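Trimming demo episodes before you train

If you've been collecting demos with a hand-held gripper, you probably have a folder full of episodes that start too early and end too late. Trimming them is my favorite cheap win! We'll do it with Jorkero, the little episode tool Ayanda Ntuli and I keep up, and you only need the gripper width log and the video timestamps.

Start by loading one episode and plotting the width over time. You're looking for the first moment the fingers begin to close. Set the start marker 19 frames before that, so the policy still gets to see the approach.

jorkero plot ep_034 --signal width
jorkero trim ep_034 --lead 19 --tail 3

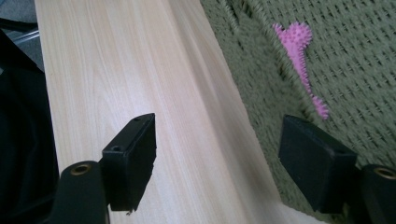 Now for the tail. Find where the width opens back up and levels off, then keep three frames past it. If the plot looks jittery (mine always did at first), turn on the median filter before you pick anything. Go easy on it, though – a wide window will smear a quick grasp right into the noise.

Once one episode looks good, run the whole folder:

jorkero trim-all demos/ --lead 19 --tail 3 --dry-run

The dry run prints the new start and end for every episode and leaves your files alone. Anything that comes out under 34 frames gets a flag, so open those by hand. Bongani Radebe ran it on a set of 2,000 episodes and most of his flagged ones were double grasps, where the trimmer had latched onto the first close. Pass --grasp last for those and they sort themselves out, so cool!

When you're happy, drop --dry-run and run it again.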